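February 5, 2019 – workshop notebook, Davstead records room

Picked up the Prulmont allotment ledgers again. Hazel had boxes 1 to 5 out already, so I started on 16, the lease receipts. The question from the lawyers is still the same one: which grazing leases paid into the individual accounts, and which were paid to the agency and never posted.

Method as before. I read the receipt number, payee and amount aloud, Nana typed, then we swapped and checked each other's page. Where the ink was too faint we tried the blue lamp, then the raking light. Raking light is better on the carbon copies. The blue lamp does nothing for pencil.

Got through 58 receipts before lunch. Most match the account cards. The ones that don't fall in a run, all signed by the same clerk, initials only, could be an H or a K. I have flagged them in yellow in the sheet and left the initial as a question mark. Please don't fill it in from memory. Hazel thinks she has seen the full signature in a letter book, and she is going to look for it.

Problem with the acreage column. Two of the cards give the Hung parcel as 40 acres and the plat gives it as two pieces with a road between. If the road was taken out before the lease was written, the rent per acre comes out different and the shortfall gets smaller. Need the right-of-way file. Jonalyn asked the county for it by phone and they want a written request, so I drafted one. It's in the tray for her to sign.

Wanda Bellamy called at two. Her grandmother's name is spelled three ways across the cards and she wants all three kept in the index, pointing to one entry. Agreed. She also said the family has the original notice of allotment and that Imani will scan it at home. I asked for both sides, color, no cropping. She wanted to know if any of this gets finished before the April hearing. I told her the receipts will be, the correspondence probably not.

The Vuvau scanner is pulling to the left again on long sheets. Cleaned the rollers, no change. Using the flatbed for anything over legal size until it gets looked at.
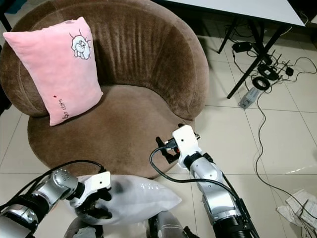
Brown armchair with the pink pillow.

Nana moved the backup copy to the second drive and ran the compare. Two files differed, both from this morning, both because I saved after the copy started. Redone, clean now. New rule: last person typing closes the sheet before anyone copies.

To do:
Rest of box 16
Right-of-way request – Jonalyn to sign
Letter book, clerk's signature – Hazel
Name index, three spellings, link to the parcel numbers
Ask Wanda if her uncle's lease was ever renewed, the card stops with no entry for it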